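Feb 20, 2026

Up before the alarm and had toast standing at the counter. The bus was on time for once. Got to the Dukley building and Tanvir Sarkar already had the door open, so I didn't need to ring.

The morning went on small jobs. I answered the mail that had piled up, three of them about the same invoice, and filled in the Koltumis form again after they sent it back. They want the reference number in the top box now. In July it was the bottom box. I kept a copy this time.

After that I went into the room with the checkered tablecloth. I like that cloth more than I expected to when Tanvir brought it in. Red and white, the sort you would put out for a picnic, and it does a lot for a room that is mostly white wall. The blue chair was back against the wall beside the table. I had it at my desk most of last week and my back was worse for it, so it can stay there. The poster is still up on the left side. I have walked past it for 7 months and could not tell you what it says. 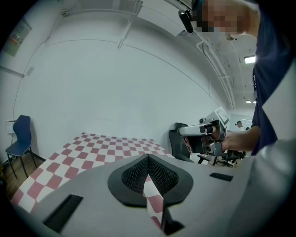 Afternoon

Lunch was rice and the last of the lentils. Rizwan Mollah had a sandwich from Munasinghe and gave me half of his pickle. We talked about his cousin's apartment, which has a leak in the bathroom again. The landlord has promised a plumber. He promised one before, too.

Went back in afterward. I had been thinking about the cloth over lunch - whether to take it home and wash it on the weekend or leave it until the end of the month. Tanvir says leave it. My mother would have had it in the machine already. She had one in nearly the same check on the kitchen table at the old house, and we did our homework on it with a newspaper underneath so the ink wouldn't go through. It did go through, in one corner, and she kept the fruit bowl on top of it for years.

I measured the table while I was thinking about it, in case we buy a second cloth and swap them. Wrote the numbers on the back of my hand and then on paper. Hevik has them for 11 dollars, or 17 for the heavier kind. I would get the heavier kind. The thin ones slide when you lean on them.

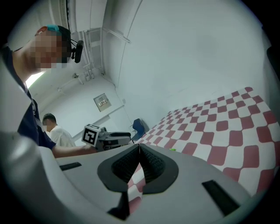
Red and white checks, with something small and green on the cloth.

Left a little after Rizwan. It was cold at the stop and I had forgotten my gloves, so I kept my hands in my sleeves. Picked up milk, onions and dish soap on the way home. Forgot the light bulb for the hall again.

Soup for supper. Called my sister but she was putting the kids to bed, so she'll ring tomorrow. Read a few pages and put the book down. I need to find the Koltumis envelope before I go in, I think it is in my other coat.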